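Cuvham's "plastic-free" craft market still has plenty to prove

November 10, 2022
By Lina Karam

The town of Cuvham says its winter craft market will be free of throwaway plastic this year. It said much the same in July, when the summer market ended with full trash cans and a press release calling the day a success.

The new rules cover 27 stalls. Sellers must drop plastic bags, bubble wrap and single-use cups, and those who don't can be asked to leave. How often that will happen is anyone's guess. The town has set aside two staff members to check, and both will also be directing parking.
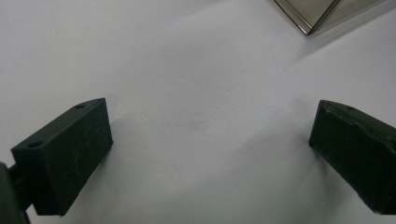
Igor Charvát, who runs the market for the town, said the plan was "ambitious but fair." Asked how much plastic the summer market produced, he said no figure was available. That makes it hard to see how anyone will know if the winter one does better.

Sellers have their own doubts. Lindiwe Mokgethi makes earrings and buys her parts from Kollár, a wholesaler that ships nearly everything in plastic. "I can hand you a paper bag at the stall," she said. "What my supplies came in is already in my garbage at home." 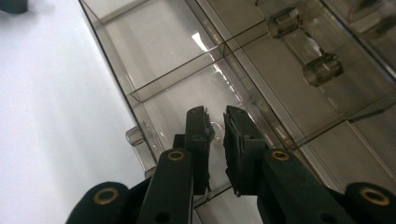
The rules say nothing about that. They also leave out the goods themselves, so a stall selling plastic beads in a paper bag would pass. Charvát said the town "had to start somewhere."

Then there is the money. Stall fees are going up by $2 to pay for signs and sorting bins from Endale, a local supplier. The bins cost $1188, according to the town. The signs were priced separately – and the town did not give that price.
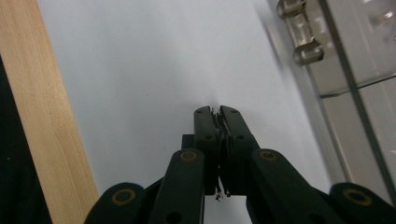

Thin, dark, wiry strands pinched between two dark gripper jaws.

Kvido Kadlec, who sells leather belts, said he would pay the higher fee but wants to see results in writing. The town has promised a report after the market closes. It promised one in July, too, and that report has yet to appear.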